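Skeketti handheld tape dispenser: a long review of a small purple thing

September 26, 2020

I have moved house three times as an adult and I've sold secondhand books by mail since March, so I have put up with a lot of bad tape dispensers. The big pistol-grip kind that bites your knuckles, the little snap-on cutters that fly off across the room, the kitchen scissors that end up so gummy they won't open. When my friend Liliana Ferraro told me she'd switched to a Skeketti and was happy with it, I ordered one the same evening. Then I ordered another for my brother-in-law, who hadn't asked.

It's a small dispenser with no handle. You hold the roll itself, more or less, and the plastic body sits against the side of it with the cutter along the top edge. If you're used to the pistol kind this feels wrong for the first few boxes. My hand kept looking for something to squeeze! By the end of the first evening I'd stopped thinking about it, and now when I pick up the old one it feels like a power drill.

Loading a roll

The instructions are one folded sheet and the drawings are tiny, but you don't need much. The hub goes in the middle of the roll, and you want the tape coming off toward the cutter with the sticky side facing the box. I put my first roll in backward, which I do with every dispenser I've ever owned, and swapping it around was no trouble. The hub is snug. Mine has never slipped, even with the thin bargain tape that comes on a slightly wobbly core.

I love the colors, by the way. My work table is all pale wood and brown cardboard and white mailers, and anything gray or beige vanishes into it the minute I put it down. A purple body with an orange middle doesn't get lost. I used to spend a silly amount of time lifting up sheets of packing paper looking for the tape, and I haven't done that once this month.

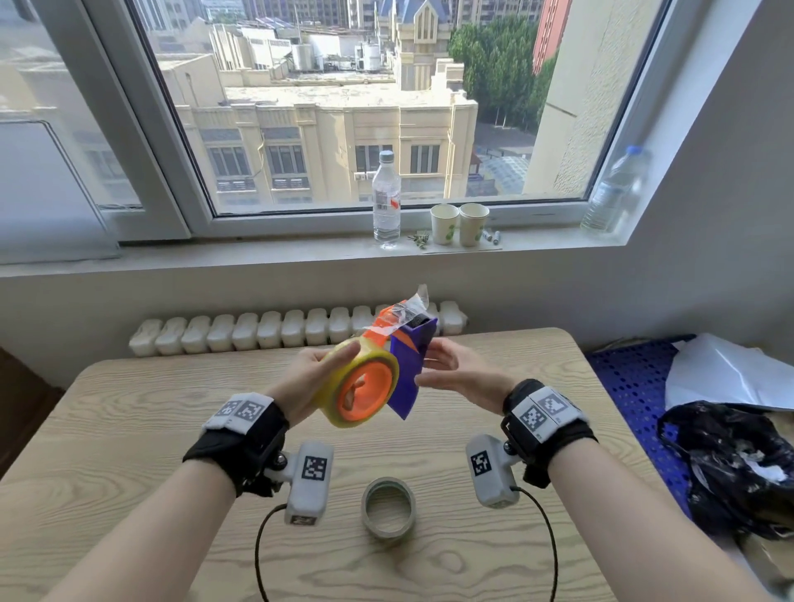 The Skeketti with clear packing tape on it, and the silver roll waiting on the table.

How it cuts

Beautifully, as long as you commit. Pull the length you want, press it down on the cardboard with your thumb, then tip the dispenser and give it a quick twist. If you're timid about it the tape stretches and wrinkles before it goes. My first few strips looked awful. Afonso Cunha, who sells records and packs far more boxes than I do, showed me that it works best if you start the tear at one corner of the cutter and let it run across, and that fixed it for me.

The free end is the one weak spot. On a bigger dispenser there's usually a roller or a flap to hold it, and with this one you sometimes get a tail of tape that stands up and crinkles or folds over onto itself. I pinch off the bad bit and carry on. It costs me an inch of tape now and then and I can live with that, but if you're fussy about waste you'll notice it.

What I've used it on

Mostly book boxes, plus a stack of flat mailers and one very awkward lamp. I did 13 parcels in a row one afternoon and my wrist was fine afterward, which I could never have said about the pistol. It's light enough that I tape with one hand and hold the flaps shut with the other once the first bit has stuck down. For long seams I still use both hands, with one around the roll and the other steadying the body.

I wouldn't bother with it for duct tape. That stuff I tear by hand anyway, and I keep a roll on the table for the bottoms of heavy boxes and for mending the boxes I reuse.

Compared with the Ultard

I had an Ultard before this, the pistol kind, and to be fair to it, it's faster if you're sealing the same size box all day long. The brake is good too. But it's heavy, it takes up half a drawer, and the blade has had me more than once. The Skeketti lives in a mug with my pens.

Good: light, easy to load, clean cut once you have the knack, impossible to lose on a messy table.

Less good: the loose end wanders, and the printed instructions need a magnifying glass.

I'd buy it again tomorrow – in the same purple, too. My brother-in-law uses his for wrapping presents and says he's keeping it.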